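Reusable bins or cardboard cartons? Internal packaging at a small mail-order firm

Student project report, Business and Logistics
Ayodele Anozie

1. Background

Delex is a mail-order company in Drultwood selling lamp parts, fittings and small household hardware. Most of its stock comes from one supplier, Livelum, and arrives in cardboard cartons on pallets. Until last year the cartons went straight onto the shelves and were used as storage until they were empty or fell apart.

The firm has since begun moving stock into reusable plastic bins when it comes in. The change was made one aisle at a time and was not finished when I started this project. That made it possible to compare the two ways of working in the same building, with the same staff and much the same goods.

My question was whether the bins save enough time and damaged stock to be worth buying for the remaining aisles. I did not look at packaging sent out to customers.

2. Method

I spent August at the Drultwood warehouse. Delex gave me access to the picking records, which show when each order line was started and finished and which aisle it came from. I took 2000 order lines from the records. Of these, 1190 came from aisles using bins and the rest from aisles still using cartons.

I also went through the damage book, where staff write down any item they find broken, crushed or missing its packet. Entries are made by hand and some give no aisle. I left those out.

Finally I talked to the people who do the picking. These were short conversations during breaks, and I took notes afterwards.

3. Picking

Order lines from the bin aisles were completed faster. The difference was small for large items such as shades and lamp bases, and much clearer for small parts sold loose or in packets. With a carton, the picker often has to lift it down, fold the flaps back and hold them open with one arm. Where flaps had been cut off, the gap between the two systems almost closed.

This last point matters for the cost. Some of the benefit could be had by cutting the flaps off every carton on arrival, which needs only a knife and a few seconds. Two pickers told me they already did this when the shift was quiet, though the cartons then sagged sooner and could not be stacked.
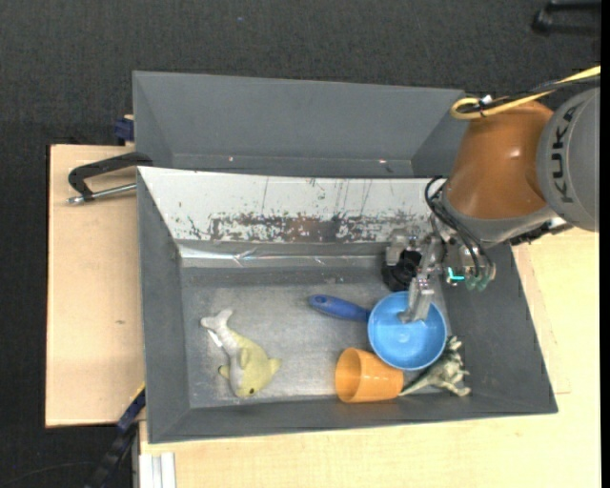

Figure 1. Large grey bins, rectangular and open at the top.

Pickers liked being able to see into a bin from above. The complaint I heard most often was about labels. A carton comes with the supplier's printing on it, while a bin has only whatever label Delex puts on. On one Friday afternoon a whole row had been filled and not labelled, and orders from that row had to wait until the stock had been checked against the delivery note.

4. Damage

The damage book had 33 usable entries for the month. Most were for carton aisles, and crushed packets near the bottom of a stack were the usual cause. Damage in the bin aisles was mainly glass items that had knocked against each other. Livelum packs its glass with card dividers, and these were being thrown away when the stock was moved over. The warehouse has now started keeping the dividers, but I left before there was a full month of records to compare.

The number of entries is too low to say much about single products. It also depends on who is working, as some staff write down every bent packet and others only report what cannot be sold.

5. Costs

Buying bins is the main cost. The other is the work of moving stock across on arrival, which was not being recorded anywhere. I timed it on several deliveries and found that it used up a fair part of the time saved later in picking. For slow-selling lines it used up all of it, as the same bin might be picked from only a few times before the next delivery.

Cartons are not free either. They have to be flattened and taken away, and the recycling cage was full on most days I was there – partly with cartons from the bin aisles, emptied on arrival.

There is also the question of cleaning. Dust collects in open bins, and the older stock in them had to be wiped before it was sent out. Isah, the shelving system fitted in the newer aisles, has a cover for the top shelf but nothing for the shelves below.

6. Recommendations

Delex should use bins for small parts and for anything that sells quickly. Slow lines can stay in cartons with the flaps cut off, provided they are not stacked. Glass should keep its dividers whichever container it is in.

Labels should be printed before the stock is moved, using the delivery note. I would also add a column for the aisle in the damage book, as this would make the comparison easier to repeat next year.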